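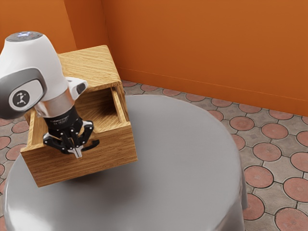 Kenix Press to Publish "The Buswood Ledger" in April

Detective novel arrives with two bodies, one honest witness and a great deal of rain

Kenix Press will release "The Buswood Ledger," the second Hinis Harbor mystery, in hardcover and e-book this April. Readers of the first book will recall that the harbor police solved the case by accident. Standards have not improved.

The new novel opens with a drowned accountant, 24 missing pages and a detective inspector who has promised her doctor she will avoid stress. Her suspects include the board of Zervas Shipping, whose members all remember the same dinner and disagree on what was served. By the second murder, even the mayor has begun locking his door.

The first printing is 790 signed copies, a number chosen by the author's wrist. Review copies are available now to critics, booksellers and librarians. Kenix asks reviewers not to reveal the killer, or what happens to the ferry.

Media contact: Kenix Press publicity desk, mornings only.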